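Subject: Re: [hands-list] Dusari vs Galness, which one for small pegs?
Date: Wednesday, November 4, 2020

Setsuko Arai wrote:

> We have budget for one pair of hands and I'm stuck between the Dusari and the Galness. Parts are small, mostly pegs and short cylinders. Did you get anywhere with the board tests? Also is the Jia controller worth keeping or should we budget for a new one?

Setsuko — quick one, between runs.

Dusari first. 600 grasps on the peg board, no broken tendons. Slow to close though, and the thumb drifts if you leave it powered over lunch. Re-zero after every break, I mean it. Galness closes faster but I only have 3 days on it so don't quote me yet.

Short cylinders lying on their side are the worst for both. Upright pegs fine, mostly. Coming in from above with the fingers pointed down beats coming in from the side, at least wiht our mounts. 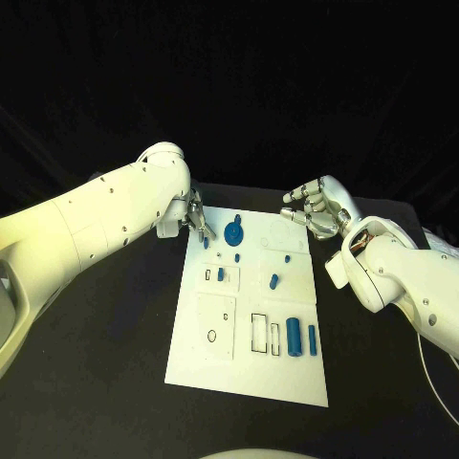 Does the Jia controller keep up with two arms at once?

It does up to 600 Hz, and past that the second arm starts dropping commands. At 700 I got a fault every few minutes. So keep it, just cap the rate in the config.

Haven't touched the Jastia cameras. They're still in the box, maybe next week.

Can send logs if you want them, they're kind of a mess — filenames especialy. Tell me which hand you want first.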